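Subject: Re: [fusdale-anglers] Leader length on the reservoir, and line weights

On Monday at 9:40 pm, a Fusdale list member wrote:
> I've been trolling the deep end of Fusdale with a 30 inch leader and
> I keep getting followed but not bit. Do I go longer? Also my reel is
> spooled with braid and I'm wondering if I should swap to mono before
> the July derby. Water was 71 degrees at the surface by the ramp.

Go longer! I ran short leaders out there for years and had the same trouble, fish coming up behind the bait and then peeling off. I went to 60 inches of fluorocarbon last summer and my evenings got a whole lot better. It's a pain to net a fish with that much leader out (I've lost a couple right at the boat, still sore about it) but I'd take that over no bites.

On the braid, I'd leave it alone. You've probably got almost 400 yards on there and it's not cheap to replace. Just back your drag off some, because braid has no stretch and those trout have soft mouths. If you really want mono, put a top shot on over the braid and see how you like it.

71 at the surface is getting warm, so I'd fish early and get down deeper than you think. I mark most of mine off the old Stusard road bed, where it drops into the channel. Slow way down on the turns and watch which rod goes off. If it's the inside rod, you were going too fast on the straight.

Lure wise, I'm still throwing the Putano spoons in copper, and a little Pasichnyk spinner with a piece of worm when the sun gets up. Change the hooks on the spinners, the ones they come with bend open. I use a size bigger and haven't had any trouble with how they run.

One more thing, check that first guide on your rod for a groove. Braid will cut one in there and then you're snapping leaders and blaming the knot. Run a cotton ball through it and see if it snags.

Anybody else fishing the road bed this week? I'm thinking of an evening trip if the wind lays down.
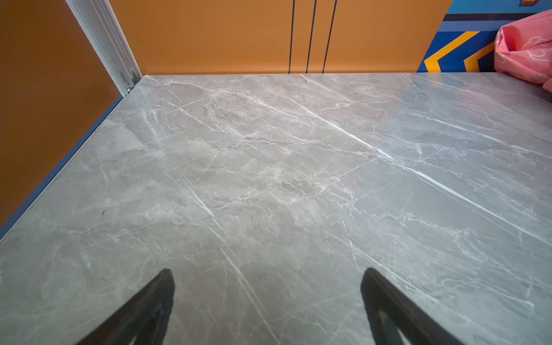
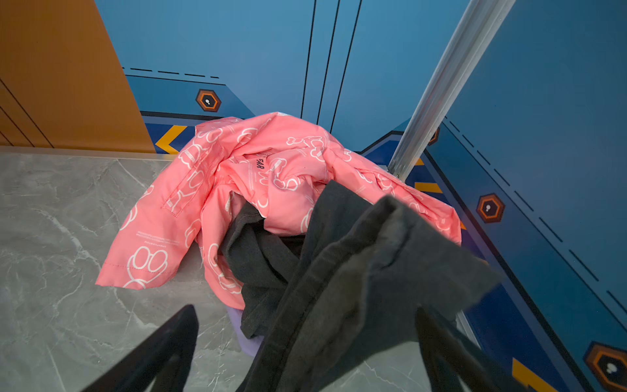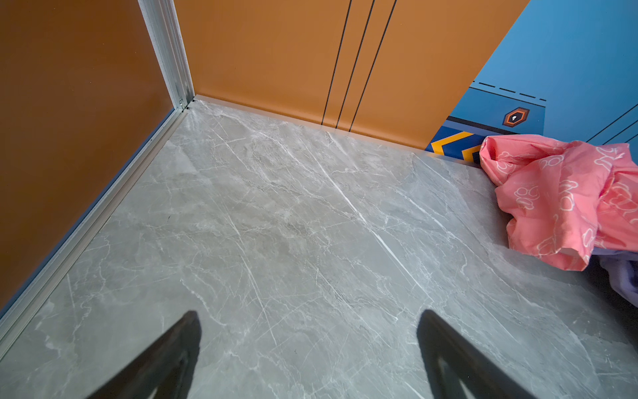
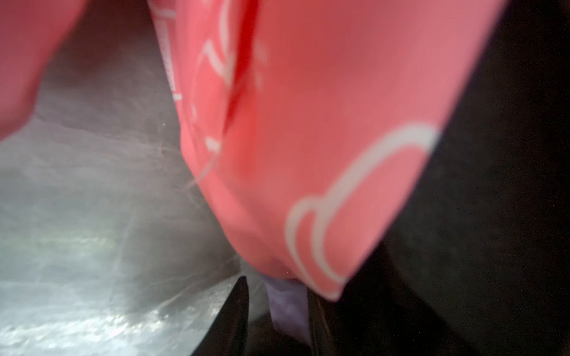
Gray marble pattern in the first three, pink fabric close up in the last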